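January, morning, Karance bench

Third session on the gift box packing task and I'm finally writing it up the same day, so be proud of me, Despina. Started at 9:20, later than I wanted, because the left leader arm came up with its wrist joint reading way off zero and I had to redo the whole homing routine twice. The second time it took. I've put a strip of tape on the base where the elbow should rest before power-on. Please park it there when you shut down!

The task, for anyone coming to this cold: there's an open box on the table, the arms pick up snacks and put them in the box, then the lid gets closed. I drive both arms from the leader pair, we record the joints and the cameras, and the policy trains on that. Ecaterina wants the demos to look like each other this round. Last round every one of us had our own style (mine was apparently "nervous") and the trained policy picked up a kind of average of all of us, which meant it dithered over the box and then dropped things next to it.

So the agreed order for now is:

1. Right gripper goes over the box and waits there, open.
2. Left arm fetches the packet.
3. Left arm carries the packet to the box, right arm backs off to make room.
4. Packet down, left arm out.
5. Right arm does the lid.

Step 1 was Ecaterina's idea and I argued against it, and I've come around. Having the right arm already there means I'm only thinking about one hand while I grab the packet. I still forget it's there, though. Twice this morning I brought the packet in and bumped the right gripper hard enough to trip the force limit. Both of those are marked as discards.

First block, 9:50 to about lunch. Recorded 54 episodes, kept 46. The discards were the two bumps, three where the packet slid out of the jaws on the way over, two where I pulled the lid instead of pushing it and dragged the whole box along, and one where I sneezed. I kept a few with a small fumble at the pickup as long as I recovered smoothly. Despina's view is that recoveries are good for the policy and I agree, but I tagged them with "recover" in the episode notes so we can pull them back out if it goes badly. 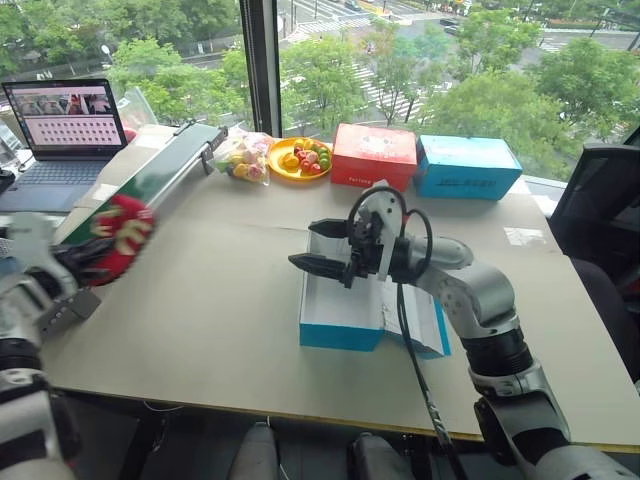

Left arm with the red-and-green packet, right gripper holding station over the open box.

Things I noticed while driving:

The packet is slippery and it has air in it, so it squashes and then springs back. If I close the left gripper fast it pops away from me. Closing slowly works better but then I tend to stop too early, and it sags when I lift. What I settled on is closing slowly until the packet stops moving, then a little squeeze more. I'd love some haptic feedback on the leader grips. I know, I know, I write that every time.

The boxes are a different story. They're stiff and behave nicely, but the lid on the open one wants to spring back when you let go. I ended up pressing it down with the outside of the jaw and holding for a beat before backing away. If you hold less than that, up it comes again. Ecaterina, I'd like to write the hold into the instructions so we all do it the same way.

The cable over the right gripper needs sorting. It loops up over the top and comes straight down across the box, which is exactly where I don't want it. I can see around it from where I sit, but it's right across the open box from the head camera, and I worry the policy will learn to care about where the cable is. Tried tucking it back along the arm with a hook-and-loop strap, but then it pulls tight when the wrist rolls. I think we need a longer one with a guide at the elbow. Until then, leave the loop as it is in every session so at least it's the same everywhere.

Light. With the big window behind the table it changes so much over the day! First thing it's soft and even, and by late morning I had a bright patch creeping over the back right of the cardboard. The camera exposure is locked, so the trees outside come out fine and the blue box gets a bit washed. I would rather keep some of this variety than hang a blind, but we should at least write the time in the notes so we can split on it later. I've started doing that.

Also, cars. You get traffic going by down on the street the whole time, and I caught myself watching it in the pauses. Bad for concentration and probably not something we want the network watching either. Maybe crop the top of the head view for training? Will try it on the Fliren config and compare.

Second block, 1:40 until I got tired. Moved the box a little between episodes, a hand's width at most, and turned it slightly in some. This was much harder on my lid move than I expected. When the box is rotated, the right arm has to come in with the elbow quite high and I run out of wrist. Recorded 31 and I haven't gone through them properly yet, so don't merge them. A quick skim says the rotated ones look slow and a bit wobbly toward the end, and I'd guess we redo those after the base of the right arm gets shifted.

Ran last week's Myung checkpoint between blocks just to see. It reached for the packet every time, which made me very happy, and then carried it to where the box used to be in the old layout. Fair enough, it's never seen this one. The motion itself was lovely, though - much calmer than my own driving.

To do:

Longer cable and elbow guide (me, asking Stulex for a quote)
Review the 31 from the afternoon before anyone trains on them
Try the cropped head view
Decide on the lid hold, and for how long
New cardboard on the table at some point, the creases are starting to catch the box when I slide it
Despina to check whether the left leader wrist drifts again after a night powered off

Saved and backed up at 4:15. Arms parked, leader elbow on the tape.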